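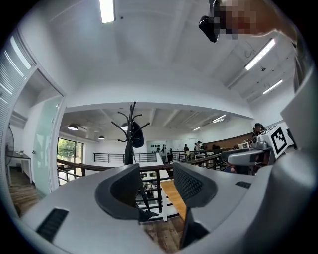

Jurari: The Long Way Round - Boxed Edition

Three hardcover volumes in a slipcase
Published by Plevcombe Press
Bound by Chauhan Bookbinding

The full story of Jurari, told by the four members of the band in their own words. The trade paperback came out last spring as a single book. The boxed edition goes back to the longer manuscript and splits it into three volumes, with lyrics, set lists and letters that were left out the first time.

Volume one covers the school years, the first van and the two cassettes the band sold at shows. Volume two runs from the first record deal to the breakup. Volume three picks up with the solo records and the lawsuit over the name, and ends at the reunion tour. The lawsuit chapter has been reset from the paperback, where two pages were printed out of order.

The print run is 1,763 sets. Of these, 200 are signed by all four members on the title page of volume one. Signed sets are sold under their own listing and can't be requested here. There won't be a second printing of the boxed edition, but the paperback will stay in stock.

What's in the box
Volumes one, two and three, sewn hardcovers with a ribbon marker in each
Slipcase covered in the same cloth as the books
Fold-out tour map
Booklet with an index to all three volumes

Binding and materials
The books and slipcase are covered in Prelix cloth, a cotton cover cloth with a starch finish. Chauhan sews the pages in sections, so the books open flat at the middle. We get asked about leather every time we do a box set. No leather is used in this edition, and the glue on the spines is free of animal products. The ribbon is polyester.

The cloth comes in dark green only. An early listing showed a maroon set - that was a sample, and it is not for sale. Starch-finished cloth marks if it gets wet, so keep the books away from damp walls and wipe the covers with a dry cloth.

Details
Format: hardcover, three volumes, slipcased
Language: English
Text paper: cream, uncoated
Photo sections: coated paper, black and white
Packed weight: 2,720 grams

Shipping
Sets ship in a double carton with corner guards. Orders placed before noon go out the next working day. Because of the weight, we can't send this item by letter mail or to a locker. If you order the paperback or a record along with it, the items may arrive in separate packages.

Returns
Sets can be returned within a month if the shrink-wrap is still on. If a corner is crushed or a volume is missing, send us a picture of the carton and the slipcase before you mail anything back. We can replace the slipcase alone while spares last. Single volumes are not sold separately.

Does the box come with music?
No. The early cassettes are being reissued by the band's own label and are not part of this edition.

Is there an e-book?
Only of the paperback text. The added letters and set lists are in print only.

Limit of two sets per customer.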